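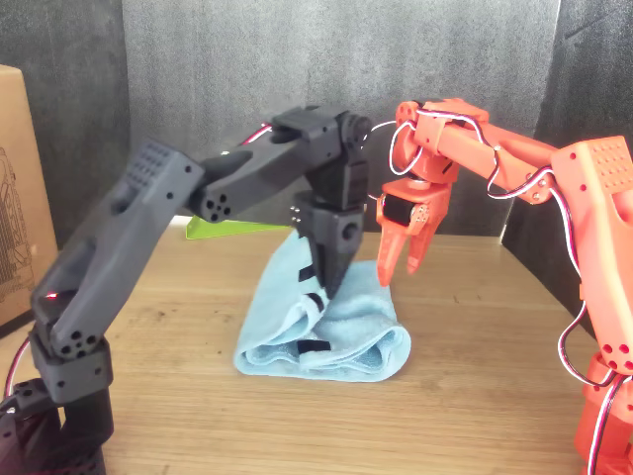
Light blue towel, folded, on a light wooden tabletop.

Rinthorpe hand towel, light blue
Supplied by Pellow

The Rinthorpe is a microfiber towel for washrooms, treatment rooms and small guest houses. It is woven at 77 cm by 34 cm and hemmed on all four edges. The size allows two folds for a shelf or one fold over a rail.

Specification
Material: microfiber
Size: 77 cm x 34 cm before first wash
Hem: double-turned, lockstitched
Colour: light blue, piece-dyed
Hanging loop: none. The Tuden has one on the short edge
Pack: 2 towels, paper band

Folding
Lay the towel flat on a dry table with the care label facing up. Bring the short edges together and smooth from the fold outwards. Fold once more in the same direction. Keep the hems on the inside of the stack – they are thicker than the body of the cloth and will make a pile lean if they all sit on one side.

Washing
Wash before first use. Machine wash at 60 degrees with similar colours. Do not use chlorine bleach. Fabric softener reduces absorbency and should be left out. Tumble dry on medium or line dry. Pulled loops can be trimmed level with scissors.

Ordering
Single packs are held in stock. Trade orders of 1,000 towels or more are woven to order by Insaurralde and can be supplied with a sewn-in laundry tab. Shade may vary slightly between dye lots, so please order enough for one site at the same time.

Trade enquiries and swatches: Gregor Yule, linen desk. Orders received by noon on Thursday leave the same day.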